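Subject: Re: [outreach-coord] Hour reporting for the Prorkuneck service day
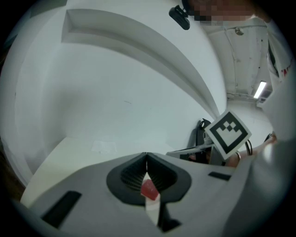 Replying to the list, as two other sites have the same question.

> We have 216 sign-ups for the service day at Prorkuneck, but the
> reporting form asks for "hours served" and gives no rule for travel
> or for the lunch. Last year our site counted both and Brollevcombe
> counted neither, so the totals could not be compared. Which one do
> you want? Also, the form will not take half hours. And do family
> members go on the same sheet as employees?

Taking these in order.

1. Travel. Do not count it. The matching grant from the Grurisetti fund pays on service hours only, and the fund defines service as time spent at the host site under the direction of the host. Time on the bus is outside that. If a driver is also a participant, the driver's hours start when the driver signs in at the host's desk, same as everyone else.

2. Lunch. Count it only if the participants are serving it or eating with the residents as part of the program. At Prorkuneck the lunch is on the program, so it counts. At Brollevcombe the host provides a separate break room and the lunch does not count. Please write "L" or "NL" in the remarks column so I don't have to ask each site again in June.

3. Half hours. The form rejects decimals because the field was set up as a whole number. I have asked for it to be changed. Until it is, enter minutes in the remarks column and leave the hours field at the lower whole number. I will correct the totals by hand before they go to the fund. Do not round up. Last year one site rounded every line up and we had to send back a revised report after the first one had been accepted, which held the payment for all sites.

4. Family members. Separate sheet. They are covered by the host's visitor insurance and not by the company policy, and the two lists go to different offices. Anyone under 18 needs the signed consent form attached to the sheet. A copy by phone is fine if it can be read.

On the totals: our target for the year is 2000 hours across all sites. The spring events brought in 730, with all corrections applied. That figure is final and replaces the one in the minutes of the last call, where travel from one site had been left in.

Supplies. The per-site limit is still 200 dollars, for consumables only. Gloves, trash bags, paint and craft materials are fine. Tools are not; borrow them from the host or from the shared cage at Stamatopoulos. The cage list is out of date — the two folding tables shown as available are with the Brollevcombe team and will stay there until their event is over. Receipts need the event name written on the front. Card slips without an itemized receipt will be returned.

Sign-in sheets. Please use the current version, with the column for time out. The old one has time in only, and a few copies are still in circulation. If someone leaves without signing out, the site lead should enter the time they were last seen and initial it. Blank time-out fields are counted as zero.

With a group the size of Prorkuneck's I would also split the sign-in by last name and run at least two desks. Last time there was one desk, the line went out past the entrance, and the people at the back were signed in well after they had arrived. Those minutes could not be recovered for the report.

One item still open: whether setup the evening before counts as service if no residents are present. My reading of the fund's terms is that it does, provided the host has asked for it in writing. I have put the question to the fund and will post the reply to this list. Until then, record setup on its own line and keep it out of the total.

The form link and the consent form are in the usual folder. The older folder is read-only now, so anything you try to save there will fail.

Outreach reporting desk
Stamatopoulos office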